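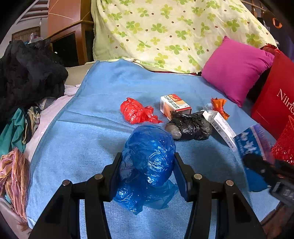 Last modified: January 23, 2025

Speaker notes: Sorting Small Household Items on a Soft Surface
Dalmont home organization series, talk 3
Running time 25 minutes plus questions

Slide 1. Opening

Leave the slide up while people sit down. Start on time.

Say what the talk covers: plastic bags, medicine boxes, and small wrapped items that collect in bedrooms. Clothing and paper files belong to talk 6. If someone asks about closets, refer them to that session in February.

State the assumption up front. The audience has one bed, one towel and half an hour. No shelving is purchased at any point in this method.

Slide 2. Why a bed and a towel

A bed is the largest clear surface in most small apartments. It is also at a usable height for a seated person. The towel marks the work area, and the sort stops at its edge. Anything off the towel is out of scope for this round.

A plain, light towel is preferred. The one on the opening slide is light blue, and the red and orange bags read against it at once. Patterned towels hide small caps and loose tablets.

Keep pillows at the back corner or take them off the bed. A pillow in the middle makes a slope and boxes slide.

Slide 3. Bags

Go back to the opening slide briefly. Point out the blue bag, the red one and the small orange one. All are crumpled. A crumpled bag has to be treated as a container until it has been opened and checked. Do not throw one out on the basis of weight. Foil strips weigh almost nothing.

Procedure: open, turn inside out, flatten, fold in thirds lengthwise, fold to a square. Torn bags go to waste. Sound bags go into a single larger bag.

In the Vestonar building trial, households kept 73 bags on average before the sort. Most kept them in more than one room. Pause here for the show of hands on where people store theirs.

Slide 4. Wrapped bundles

The black bundle in front of the white-and-orange box is the usual case. The wrapping is partly see-through and something gray and rounded shows at one end, which is not enough to identify it. Unwrap it. Anything that goes back into storage gets clear wrapping or a written label.

Do not set bundles aside for later. In the trial the "later" pile was still there at the second visit in most homes.

Slide 5. Medicine boxes

Spend the most time on this slide. Six minutes minimum.

Boxes should be read, then closed, then stood up in a row with the printed name facing out. The white box with the barcode shows the common fault: end flap partly open, folded insert sticking out. A flap in that state catches on other items and the insert gets lost. Refold the insert along its original creases and put it in first, flat against the back panel.

Check the date on the box and on the strip inside. If they differ, use the earlier one. If there is no strip, the box is empty and goes to paper recycling. Do not combine strips from two boxes, even for the same product.

For boxes printed in a language not everyone at home reads, such as the one here with Chinese characters, add a small label with the name, the use and the date. Put the label on a blank panel. Do not cover the original text.

Expired medicine: ask the pharmacy about take-back. Do not give disposal advice beyond that. We get questions on this every time.

Slide 6. Basket and paper bag

Two receivers, both within arm's reach of the towel. One is for waste, the other for items that leave the room. An open-weave wastebasket like the red mesh one is fine for bags and wrapping but needs a liner for anything small. A paper shopping bag with a flat base works for the second. The one on the slide reads "Nilric"; any store bag will do.

Check around both before emptying them. Small plastic pieces end up next to the bag as often as inside it.

Slide 7. Order of work

Bags first, bundles second, boxes last. Bags take up the most area and clearing them frees the towel. Boxes are slow and need reading.

Lift the towel by its corners at the end and shake it over the wastebasket.

Slide 8. Questions and handout

The handout is form 1106, one sheet, printed on both sides. Copies are by the door. The Sodenel label template is on the back and fits standard address labels. The Pai checklist is no longer supplied; remove it from the slide before presenting.

If time is short, skip slide 6.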